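床のしみ拭き取りデータセット README(Zamudio 清掃作業コレクション)

最終更新:September 版
管理:Ciltcombe 清掃サービス 現場業務課
問い合わせ:下の「連絡先」を参照

概要

床にこぼれた液体を布で拭き取る作業を、作業者の目の高さから記録した動画とその注釈です。収録数は1,198クリップ。清掃ロボット Bosum に「しゃがんで拭く」を覚えさせるために集めました。Bosum は広い廊下の床洗いなら文句なしにこなしますが、扉の手前の狭い一角に点々と落ちたしみを前にすると、毎回たいへん礼儀正しく停止し、人を呼びます。呼ばれて来るのが私たちです。

このデータを使う方は、まず雑巾の持ち方から見てください。モデルが最初につまずくのがそこで、床に手が届く前の段階です。両端を持って広げるだけの動作に、開発側は当初ひとつのラベルも用意していませんでした。

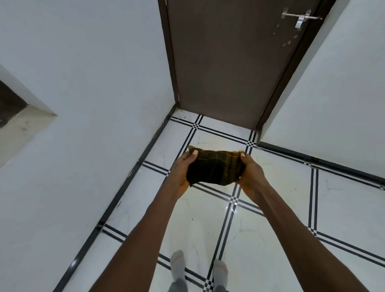 文:Wanda Van Dusen(Ciltcombe 清掃サービス 現場業務課・作業主任)

私は研究者ではなく、床を拭いてきた側の人間です。この README を書くことになったのは、開発会社 Flarent から届いた初稿に「布を対象面に適用する」とあり、休憩室で読み上げたら全員が自分の仕事だと気づかなかったからです。以後、作業の呼び名は現場で使っている言葉に直しました。

収録されている作業

・雑巾を持ち直す、折り直す
・しゃがむ、立つ
・しみを拭く(単独、点在)
・壁際と巾木の下端を拭く
・扉の前で手を止めて、開かないか様子を見る

最後の項目は Otis Boateng の提案です。Flarent は無駄な待ち時間として削るつもりでいましたが、Otis が「では扉が開く側にロボットを置いてみましょう」と言い、項目は残りました。

布について

布は現場にある古い雑巾をそのまま使っています。端がほつれ、色も一枚のなかで揃っていません。新品の白い布に統一してほしいという要望は受け取りましたし、今も課の引き出しに大切に保管してあります。新品で学んだモデルを古布の現場に入れると、折り目とほつれの区別がつかず、つかむ場所をいつまでも探します。

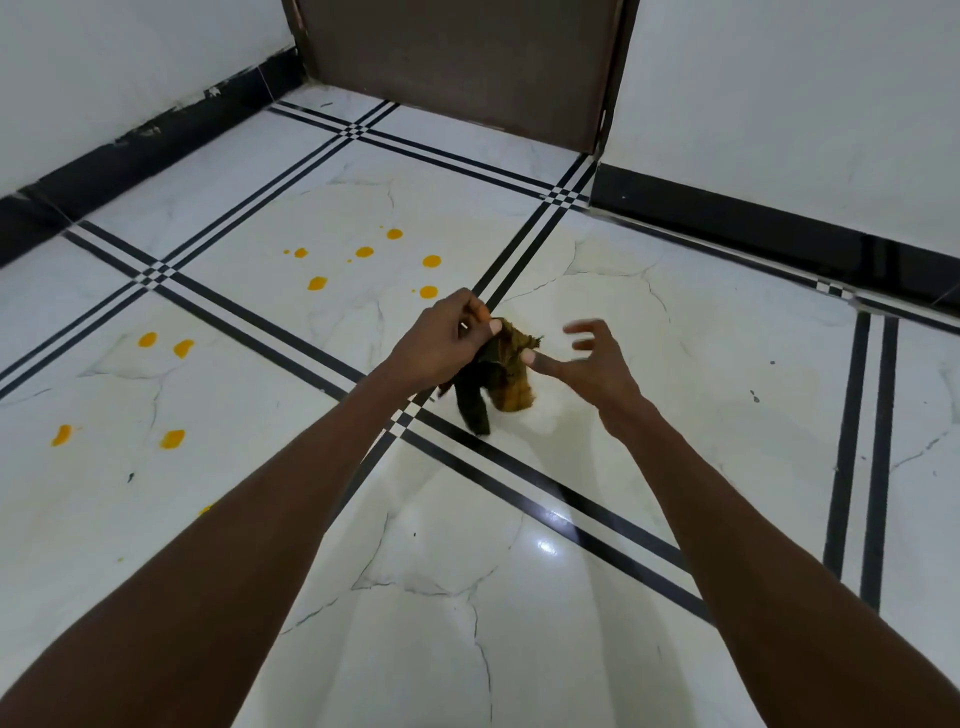 つかみ方の注釈は、先に布に触れた手、添えた手、指を開いた時点、握った時点の順に付けています。片手で布の上端をつまみ、もう片方があとから寄ってくる動きは、作業者によって癖が大きく出ます。平均を取ると誰の手でもない動きになるので、作業者番号は消さないでください。番号は8人分あります。

既知の問題

・磨かれたタイルでは照明の反射が明るい点になって映ります。初期モデルはこれを熱心に拭こうとしました。新人も一度はやるので、責める気はありません。
・黒い二重線と市松の模様がある床では、線の交わる所を汚れと判定した例があります。
・石目調の筋を髪の毛と注釈したクリップが6本あります。注釈者は Leilani Marchetti、本人が申告し、修正待ちです。
・「きれいになった」のラベルは作業者の判断で付けています。基準値を求められましたが、しゃがんで横から見る以外の方法を私たちは持っていません。

仕事がどう変わったか

導入の説明会では、ロボットが単調な仕事を引き受け、人はより創造的な業務に移ると聞きました。廊下の床洗いは確かに減り、夜の組は早く帰れるようになりました。ここは素直にありがたいと思っています。残ったのは隅と、扉の前と、こぼれたばかりの何かです。つまり膝と腰を使うところだけが、きれいにこちらへ回ってきました。創造的な業務のほうは、いまのところこの注釈作業を指すようです。

注釈の時間は当初、勤務に数えられていませんでした。Oduor Mfinanga が勤務表に「注釈」の欄を手書きで足し、2か月書き続けたところ、正式な欄になりました。印刷された欄は手書きのものより少し狭いです。

利用条件

・研究と清掃機器の開発に使えます。
・作業者の速さの比較、評価、査定には使えません。管理職の方にもお願いしています。管理職の方に特にお願いしています。
・派生データを公開するときは、作業の呼び名を変えないでください。「適用する」は不可。

連絡先

注釈の誤りは現場業務課 Van Dusen まで。形式や読み込みの不具合は Flarent の Barrett Greenberg が受け付けます。ロボットが扉の前で止まっている場合は、いつもの内線にかけてください。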